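Subject: Re: [furnden-cells] finger links loosening on the teardown cell
Date: 2024-08-22
List: furnden-cells

> We just moved our teardown arm from phone chargers to whole desktop
> PCs and the gripper has developed a wobble. The fingers close fine on
> the bench but once it is reaching into a case at an angle the tips
> wander sideways. Re-zeroing helps for a shift, then it comes back.
> Is this a calibration thing or am I looking at worn pins? Also, how
> often are people taking the fingers apart? The Brurnix manual just
> says "periodically."

Oh, I have been waiting for somebody to ask this one! We went through exactly the same thing in March when we switched the Kumsa cell over to desktops, and I learned more about that gripper in two weeks than in the whole year before.

Start with the hex screws at the lower ends of the finger links. Don't touch the calibration yet. If those screws have backed out even a little, re-zeroing hides it for a few hours, and that sounds a lot like what you have. Power off, arm parked, then hold each link between thumb and finger and rock it side to side. You want no click at all. If you feel one, take the screw right out, clean the old threadlocker off both parts, put a small drop of the medium stuff on and snug it up by hand. Leave it overnight if you can stand to.

Then do the pivot pins at the top of the links. Ours looked perfect and were fine. It was the plastic hole around one of them that had gone slightly oval, so pull the pin and look at the hole too. A new link takes maybe a coffee break to fit.
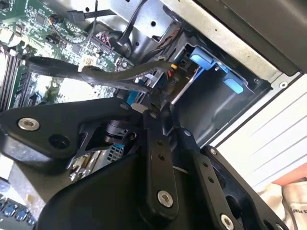

The other half of it is how you come into the case. Our first program went straight down and leaned on whatever it met, and every bump went into the fingers as side load. We now tilt the case in the fixture and bring the gripper in along the open side, with a stop short of the drive cage so the wrist can square up before the fingers close. Cables are still the troublemaker. A wide flat one will happily hook itself over a link – lower the pull force and make the arm back off when it feels a snag. I set ours far too brave at first and it tried to lift a whole PC by its ribbon cable.

On how often: we do the rock test every 500 cycles and put fresh threadlocker on whenever a screw comes out, no exceptions. The longest we ever went between strip-downs was 937 cycles, and by then there was grit in everything. PC dust is amazing stuff. Brush it out dry, please don't oil the links, it turns to paste.

Once the mechanics are tight, zero it one time with the fingers closed on the gauge block and write the offset on a piece of tape on the controller. If the number drifts by over 2 counts the next time you check, go back to the screws before you change anything in software.

If you're on the older Bula firmware, check that the wrist payload got updated when you changed jobs. Ours still had the charger settings in it, and the whole arm felt twitchy until I fixed that.

Let me know what you find in those pin holes, I'm really curious! I can post our approach routine to the list if anybody wants it – it's short, and the comments are mostly legible.

--
Kumsa cell, Furnden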